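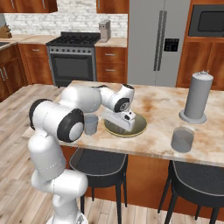
I started baking my own bread in July, which was a poor choice of month. The kitchen was already hot by nine in the morning and the dough rose faster than any recipe said it would. I threw out the first two loaves. The third was flat but we ate it.

I had been buying bread from Ulis, the bakery by the Dellholm bus stop, for 13 years. They changed hands in the spring and the rye went with the old owners. The new people make a good white loaf and decent rolls, but I grew up on rye and I wanted it back. So I got a bag of dark flour from Kurian, the grocery on the other side of the river, and began.

The starter took longer than I expected. Most of the instructions I read promised a week. Mine sat there smelling like nail polish for 15 days before it did anything useful. I fed it flour and water every morning and threw half away, which bothered me until I learned to put the extra into pancakes. They come out a little sour and they're good with jam.

What I bake now is pretty simple. Rye flour, some white flour, water, salt, a spoon of caraway. I mix it after supper and leave it covered overnight. It goes into the pan before breakfast and into the oven when it reaches the top. Rye dough is sticky and there is no point trying to knead it. Wet hands and a scraper are enough.
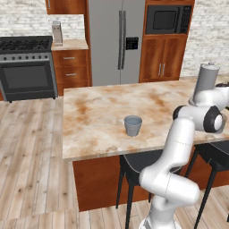 The hardest part has been waiting to cut it. A rye loaf needs a full day wrapped in a towel or the inside comes out gummy and sticks to the knife. I knew this and still cut into four of them warm. They tasted fine, but you can't make a sandwich out of that.

I've baked 21 loaves so far. The last few have been close to what I remember – a thin hard crust, damp in the middle, sour enough that butter is all it needs. My sister says the old one had more caraway. I think she's mixing it up with the one from Drostska, where we spent summers as kids, but I'll put in a bit more next time and see.

I still go to Ulis for rolls on my way home. Next I want to try a loaf with stale bread soaked and mixed back into the dough. I have two heels saved in the freezer for it, and I need to buy more salt.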